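Brimura Community Help > Perception > Tabletop segmentation

Plane removal leaves pieces of a wrinkled sheet as objects, and the box disappears if I raise the threshold

Asked by ekene_n
Tags: segmentation, plane-fit, cloth, top-down

I'm running the stock tabletop pipeline in Brimura (plane fit, remove inliers, cluster what is left, send the clusters to the grasp planner). On a bare table it works fine. My work surface now is a light cloth sheet that was stored folded, and it has fold lines all over it.
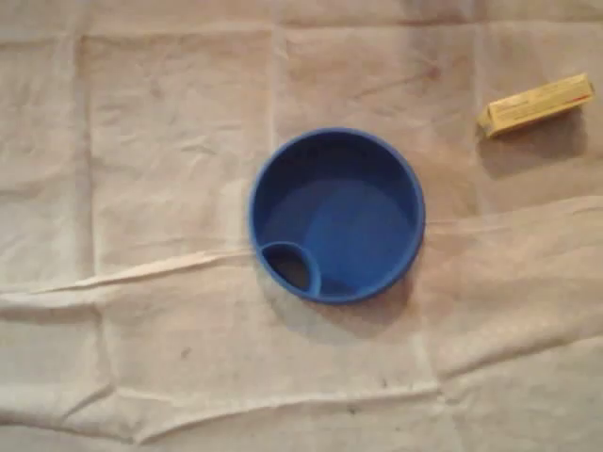 Top view of the work area: bowl and box on the sheet.

What I want out of this is one cluster for the bowl and one for the box. What I get is those two plus a changing set of long thin clusters that follow the folds. The ridge that runs left to right past the bowl is the worst one. Sometimes it joins up with the bowl wall and I get a single cluster with a tail on it, and then the planner puts the grasp center out on the cloth.

Settings:

plane_fit.distance_threshold: 0.004
plane_fit.max_iterations: 500
cluster.tolerance: 0.010
cluster.min_points: 60
color.enabled: false

Things I tried:

Raising distance_threshold to 0.012. The fold clusters mostly go away, but the box starts to lose its lower half and some frames drop it completely.

Raising min_points. Same problem from the other side. The ridge cluster had 2374 points in one frame and the box had 646, so there is no cutoff that keeps the box and drops the ridge.

More iterations. No change.

I also have a second view from the same setup, and I would like to fuse it later if that helps.

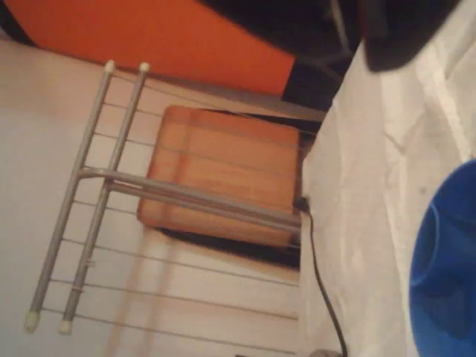 With the second view turned on, the plane fit gets worse. It sometimes locks on to the floor or on to something flat that is not my work surface, and then the whole sheet comes back as an object. I have it off for now, but I'd like to know if it should be on.

Is there a setting for non-flat surfaces, or do I need to replace the plane step? I would like to avoid training anything if possible.

Answer 1
Posted by Barrett Whitfield
Accepted

There is no single setting. You need to swap the plane step for a height map step. Both are in the Flurow plugin, so you don't have to write it yourself.

A plane fit assumes the background is one plane. Yours is a lot of small tilted patches. When you raise the threshold you are cutting a flat slab off the bottom of the scene, and a low object goes with it. That is what you see with the box.

What I would do:

1. Record the empty sheet. Take the objects off without moving the cloth, capture 2 seconds of depth, and take the median per pixel. Save it as the background.

2. Set surface.mode to heightmap and point surface.reference at that file. Each live pixel is now compared to the sheet height at that same pixel, so a fold that was there in the reference subtracts to near zero.

3. Put distance_threshold back to 0.004. If your depth noise is higher than that, go to 0.006 but try the low value first.

4. Set color.enabled to true with color.space lab and a low weight. The bowl is a strong blue and separates from the sheet with almost no effort. The box is pale yellow on beige, so don't expect color to do much there. Height has to carry the box.

5. Add a shape check before the planner. Reject any cluster where the longest side is more than eight times the shortest side in the top view. Fold clusters are long and thin and will fail it. Your box won't.

Leave cluster.tolerance alone until the rest works. If the bowl still picks up a tail, drop it to 0.006.

The weak point is step 1. The reference is only good while the cloth stays put. Each time an object gets dragged, the folds move and you have to capture again. There is a surface.auto_update flag that refreshes the reference in areas with no clusters. It is slow, but good enough if you only disturb the cloth a little per pick.

On the second view: keep it out of the surface estimate. It has floor, rack wires and a wood panel in it, and the cloth only takes up the right side. Crop it to the cloth before fusion with a polygon in the roi block, or leave it off. Get the top view right first.

Comment by ekene_n: Height map mode did it. The ridge is gone and the box is stable. I needed 0.006. I had to turn auto_update on after the first few picks. Will try the roi later.

Answer 2
Posted by begay_user

Iron the sheet, or clip it down at the corners. I had this same thing in April and spent days on parameters before I just pulled the cloth tight.

Comment by Barrett Whitfield: Helps, but it won't take the stored folds out completely, and the first pick that drags will loosen it again.

Answer 3
Posted by sivora77

Did you try the newer version? I think the plane fit was changed. Not sure if it covers cloth.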